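Cirkberg Repair Hall Sorts Its Sticks

23 September 2018

CIRKBERG — The craft room at the Cirkberg repair hall has reopened after a summer in which its main accomplishment was collecting sticks.

The sticks came from everywhere. Some were left over from a kite workshop, some from a plant-labeling afternoon that drew more labels than plants, and a good many arrived in shopping bags from people clearing out garages. By August the supply cupboard would no longer close, and the thin brown ones had started turning up in the drawer with the tea.

"I asked for donations of wood," said Gladys Ticona, who runs the room's weekday program. "I should have asked for bigger wood."

The answer, adopted after a discussion that ran well past the coffee, is sorting. Anything long and thin goes in one tray, anything flat goes in another, and the third is for whatever starts an argument. Pieces too long for a tray get trimmed with the pruning shears, on loan from the garden group, which has asked for them back twice.
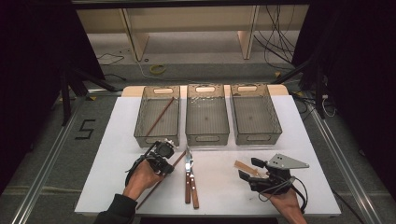 Progress has been steady, if not what you would call brisk. More than 500 sticks have gone through so far, according to Walid Zein, who keeps the tally on the back of an old bus schedule. He puts the flat ones at 214 and would rather not discuss the ones he had to go over a second time.

The trays were chosen over a set of lidded boxes, mostly on price. They have handle holes at both ends, so they can be carried to the cupboard without tipping, a feature that was tested by accident on the first day and again, less successfully, on the second. The white sheet on the table was Zein's idea. Brown sticks on a brown board, he said, were giving him a headache.

Not everyone is convinced. Pirmin Eberhard, a longtime regular at the hall's chair-mending evenings, wondered aloud whether the whole lot might make decent kindling. His proposal was noted and he was handed a bundle to sort.

Ticona says the effort will pay off next month, when the room starts its fall classes. The first, on garden stakes and plant markers, is led by Rosalie Holzer and has space for 30 people. A model bridge session follows later in October, and it alone is expected to use up most of the long pieces — assuming the bridges are allowed to be long.

Classes cost nothing, and materials are included. The hall would like to stress that materials are very much included. Anyone signing up is welcome to take extra home.

Sign-up sheets are on the board by the front entrance. The hall is still accepting donations of glue, string and sandpaper. It is not accepting sticks.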